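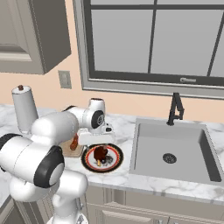
April 12, 2021

So the kitchen is back up! If you've been following along since January you know I've been babysitting a simulated robot cell for Kwok-wai Yen's project at Stendent, and you also know that for most of last month the arm did this horrible little shiver every time it got near the counter. A few of you wrote to ask how it ended, and one of you asked me to please just write down how the thing is put together, so I'm doing both in one go and it'll probably come out a bit jumbled.

First, what's in it. The arm is the white one with the black caps over the joints, plain parallel gripper on the end, pointed down at the counter. Around it is the kitchen we all call Nimano (the folder name stuck): marble top, big sink under the window, black faucet, beige cabinets. The whole lot runs in Ludusard on a machine under my desk that doubles as a foot warmer. The job is picking things up off a plate, and the current thing is a chocolate ice-cream bar on a stick. I did not choose the ice-cream bar but I've become very fond of it.

People tend to think a simulated cell needs no looking after. Ha. Nothing gets dusty, sure, and I've never had to find a lost screw, but it drifts out of shape like any other machine, usually when one of us "improves" something and forgets to mention it.

The shiver, then. I started where I always start, at the base. When you load the arm into a new room you have to tell it where its base is, and the room file has its own opinion, and if those two disagree by even a hair you get an arm that is sure it's standing somewhere it isn't. I checked that and it was fine. I checked it again the next morning with coffee and it was still fine, which annoyed me, because a base problem is the nicest kind to have. You change a line, reload, go to lunch.

Next I pulled the gripper off (in software, so no wrench, just a commented-out line) and ran the arm bare over the counter. Smooth as anything! Put the gripper back and there was the shiver. So now I knew which end of the arm to be cross with.

I spent an embarrassing evening on the fingers. I softened the contact settings, which made the arm pick up the plate as if it were made of bread dough, and then I hardened them, which flung the plate into the sink. I'm leaving both in the story in case you ever see a plate go past and wonder. Neither had anything to do with it and I put the old settings back.

What it was, in the end, was weight. When Kuo did the new gripper file over the winter, the housing came in with its mass typed in grams in a field that wanted kilograms. The arm thought it had a small truck hanging off its wrist, the controller was fighting like mad to hold it up, and every correction overshot a little. It got worse near the counter for the simple reason that the arm slows down there and starts making lots of tiny moves. I fixed the number, ran it, and the wrist came down over the plate like a feather. I may have clapped. The cat left the room.

Kuo was very gracious about it, and pointed out that my own file from last year has a faucet weighing nothing at all. Fair.

After that I did the full re-check, and this is the bit I was asked to write down. I do it in the same order every time and I keep it on a sticky note on the monitor:

Base position against the room file.
Joint limits, one joint at a time, slowly, all the way out and back.
Gripper mass and where the center of that mass sits.
Fingers open, fingers closed, nothing in them.
Fingers closed on a plain block before any food.
Then the plate, then the bar.

The plain block step is the one everybody skips and I wish they wouldn't. The ice-cream bar is a fussy shape, with that stick poking out near the bottom, and if you go straight to it and the grab fails you've got no idea if it's the gripper or the object. With a block there's just less to argue about. I run 10 block picks, and if one of them looks funny I stop there and don't go on to the plate at all.

One more thing I changed while I was in there. The elbow used to swing out wide when the arm came back to its rest pose, and it would pass right through the space where the paper towel roll stands. It never made much fuss about it, just a little contact warning in the log that I'd learned to scroll past (bad habit, don't do it). I counted back through the old logs and found more than 195 of those warnings. I've given the return move a waypoint so the elbow stays tucked in, and the log is now so quiet that I thought it had stopped writing.

I also turned down the physics step, then turned it back up, then wrote to Kwok-wai to ask, and the answer I got was "leave it alone," so it's alone. If you have the same setup and your objects buzz on the counter like a phone on vibrate, that's the setting I'd look at first, though go gently and write down the old value somewhere that isn't your head.

Backups! I now keep two copies of the room and arm files together, zipped up as a pair, since a good room with the wrong arm file is no use to me. The last time I had to roll back, I had version 11 of one and couldn't for the life of me find the version of the other that went with it. That was a long night and I ate a whole sleeve of crackers over it.

Still on my list: the cutting board next to the plate. It's a light wood one and I like it a lot, but its edge is close enough to where the fingers come down that I'd like more room on that side. Either I move the board or I bring the wrist in at a slightly different angle, and Kwok-wai wants the board to stay put so the older runs can be compared with the new ones. So it'll be the wrist. I haven't worked out yet whether that means touching the elbow waypoint again, and I'd rather not, having only just got it how I like it.

If anyone has a tidy way to catch unit mix-ups when a part file is loaded, please tell me in the comments. At the moment my method is Kuo reading numbers out loud over the phone while I say "yep," and we're both getting tired of it.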